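# The Wing
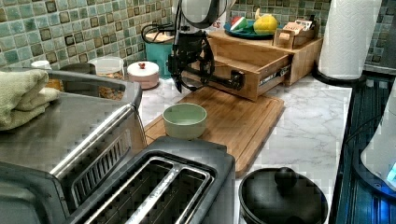
*Kitchen counter with the drawer open.*

Gertraud Frei bought the car from a man in Gostgate who said it had never been hit. It was a Bultico estate, dark green, with 2,329 on the trip meter and a great deal more on the other one. She drove it home with the window down to let out the smell of dog.

On the Saturday she washed it. The water ran off the bonnet and off both doors on the driver's side, but on the front wing it spread and sat there. She dried the wing and put her cheek near it and looked along the paint. The green was a little flatter than the rest. Near the arch there was a ridge she could catch with a fingernail, and inside the arch a run of paint had dried into a bead.

She rang the man. He said he'd had it from new and it had never been hit.

"Someone's painted the wing," she said.

"Might have been the factory."

"The factory doesn't paint over the seal."

He said he was in the middle of his dinner.

She took it to Mayrhofer, which was two units behind the tyre place, with a spray booth in one and a kettle in the other. The old man who ran it came out wiping his hands and walked round the car the wrong way, starting at the tailgate, so that she had to wait for him to reach the wing. When he got there he knocked on it with a knuckle, then knocked on the door, then on the wing again.

"Filler," he said. "Not much. Somebody knew what he was doing up to here." He put his thumb on the ridge. "Then he wanted to go home."

"Can you put it right?"

"I can strip it and see. If the metal's good, I paint it and blend into the door. If the metal's bad, I find you another wing."

"How much?"

He wrote 1,587 on the back of a delivery note. She had paid not much more than that for the car. She folded the note and put it in her coat.

"You could leave it," he said. "It won't fall off."

"What would you do?"

"I'd paint it. But I've got a booth."

She drove home by the reservoir. It was a good car to drive. The seat was firm, the heater worked, and the gears went in without being asked twice. From inside you couldn't see the wing at all, only the top edge of it, which was the same green as everything else.

Her brother came on Sunday and she showed him the bead of paint. He said she should take the car back. She said the man wouldn't have it back. He said she should write a letter, then, and he'd help her, and they went in and he wrote most of a page about fitness and description before he wanted something to eat. The letter stayed on the table until Tuesday. She read it again and thought it sounded like her brother.

On Wednesday after work she stopped at the motor shop and bought a bottle of Flillo, a packet of wet-and-dry, and a foam pad. The boy at the till asked if it was for scratches.

"It's for a ridge," she said.

"You want to go easy on a ridge."

She went easy. She taped off the edge of the door, soaked the paper in a bucket, and rubbed with it wrapped round a piece of hosepipe, the way her father used to. It took 20 minutes before she felt any difference. The ridge got lower. The water in the arch went green, and she stopped and rinsed it and looked, and there was still green underneath. She did a bit more. Then she put the Flillo on the pad and worked it in small circles until her shoulder hurt, and wiped it off, and did it again.

The man from across the road had come out to put his bin away.

"New car?" he said.

"New to me."

"Nice colour."

"It's two colours," she said.

He came over and she showed him. He looked at the wing and then at the door, and bent down, and stood up. "I can't see it," he said.

"Stand here."

He stood where she told him. A bus went past and its lights moved along the side of the car, and just for that moment the wing was flat and the door was bright.

"Oh, yes," he said. "Well, now I can."

She left the bead inside the arch. To get at it she would have had to take the wheel off, and it was almost dark. She emptied the bucket down the drain, peeled the tape, and rolled it into a ball.

In April the car went through its test with a note about a wiper blade. The tester was young and chatty, and while he printed the certificate he told her what he'd found on other cars that week: a nest, a spanner, a brake pipe mended with garden hose. She asked him if he'd noticed anything about the front wing.

"Which one?" he said.

She said it didn't matter. She paid, and put the certificate in the glovebox with the delivery note from Mayrhofer, and fitted the new blade herself in the car park, standing on the kerb to reach.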